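Notes for talk: moving the Plister parish library to Urnuvari
Second half, after the tea break
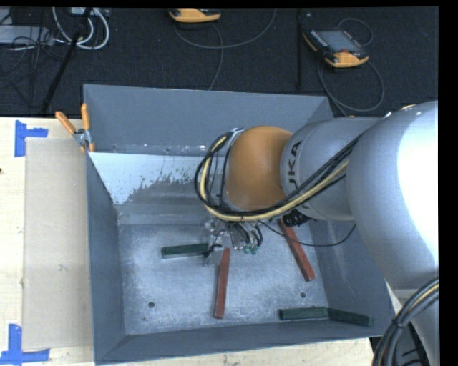
How long did the move take? Nine days from the first shelf coming down to the doors opening again at Urnuvari.

Slide 2. Start with the stock. 2,181 books on the old card index, of which 269 had no card number on the spine. Say that the unnumbered ones were mostly local history and hymn books. Pause for the people at the back to find their handout.

Slide 3. The old building. Damp on the north wall, two rooms, stairs too narrow for the long shelves. Don't go into the lease – it was covered last time.

Slide 4. Packing order. Children's books went first, then fiction by author, then the Tambunan bequest in its own boxes. Every box had its shelf number written on one short end. If asked about the atlases: they travelled flat.

Slide 5. What went wrong. Droler sent the smaller van, so it meant more than 9 trips. Large print was put in the wrong bay and stayed there until January.

Slide 6. Opening hours at the new place. Read them out slowly, they are different on Saturdays.

Questions, then hand back to the chair. Leave the map up on the screen.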